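Teaching by Hand: Notes from the Skiltcombe Bay

18 August 2020

The demonstration work at Skiltcombe has moved from the teleoperation desk to hand-held grippers for most household and storage tasks. Readers who followed the April issue will remember that the remote setup, with the operator seated at a pair of leader arms, was giving clean data but not much of it. A locker task that a person does in a few seconds took an operator well over a minute, and a good part of that was spent hunting for the handle on a flat monitor.

With the hand-held units the demonstrator does the task directly. The fingers have the same geometry as the ones mounted on the arm, so a grasp that works in the hand has a fair chance of working on the robot. Each gripper carries a cube of printed markers near its base, and the pose of the gripper is recovered from whichever faces of the cube are in view. Finger opening is logged separately and merged afterward by timestamp.

The current task set is called Trutcombe and covers lockers, drawers and small cabinets. The locker portion is the hardest of these. Doors are thin, the swing is short, and the compartments sit close enough together that one open door gets in the way of the next. Demonstrators are asked to work with both hands, and to keep a door under control with one gripper while the other is free to reach in.

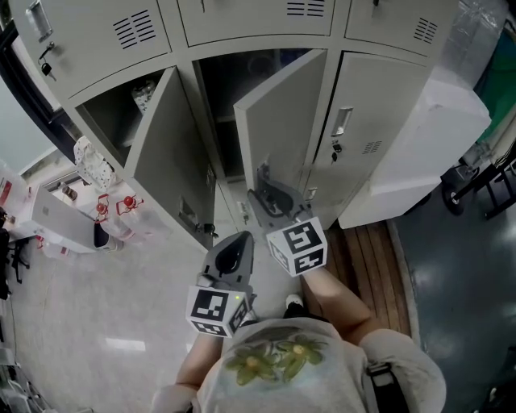
Grasping the door by its edge has become the preferred method once the door is off its latch. The recessed handles are shallow, and the policy trained on handle grasps alone tended to slip out partway through the swing. Edge grasps are more tolerant of error in the approach, though they require the wrist to rotate with the door. Demonstrators who keep the wrist stiff produce a path that the arm cannot follow without pushing against the hinge. Revathi Iyer has added a check for this in the replay tool, and it flags any segment where the gripper path departs from a plausible arc.

The first full pass of the locker set came to 600 demonstrations. Of these, 116 were rejected. The largest group of rejects was lost tracking, nearly always with one cube hidden behind an open door or behind the demonstrator's own forearm. Short gaps are filled by interpolation and the longer ones are not. A smaller group failed on reach: the demonstrator leaned in farther than the arm can go from its fixed base. Those episodes are valid as human motion and have been kept in a separate folder, in case the mobile base is ever cleared for use.

A few points of practice for anyone scheduled in the bay next month:

Start and finish each episode with both grippers open and both cubes in clear view. The alignment step depends on it.

Move at a steady pace. Very fast episodes look efficient but the arm has to be slowed down to replay them, and contact behavior changes at the lower speed.

If a grasp fails, recover and carry on. Episodes with one recovery are useful for training and should be tagged "R" in the log. Episodes with more than one should be stopped and repeated.

Do not use a finger or a sleeve to nudge a door. The recorder has no knowledge of it, and the door then appears to move by itself.

Remote control has not been retired. It remains the method for anything involving force against a fixed surface, such as turning a stiff key, where the leader arms give the operator some sense of load and the hand-held units record none. The Bukhari team is still collecting this way and reports 70 usable episodes on its key task. Their operators now work from 2 camera views, wrist and overhead - the third view was dropped after it was found that no one looked at it.

Mixing the two sources is the next question. A first model trained on hand-held data with a small share of teleoperated episodes opened doors more smoothly than either source alone, but it hesitated before contact, sometimes long enough to trip the timeout. Our present guess is a mismatch in the way the two recorders mark the start of finger closure. Dutbridge has offered its logging code for comparison, and we expect to rerun the alignment before changing anything in the model.

Marker cubes with worn or lifted corners should be left in the tray by the charging shelf, with the gripper number written on the tape. Replacements are printed on Thursdays.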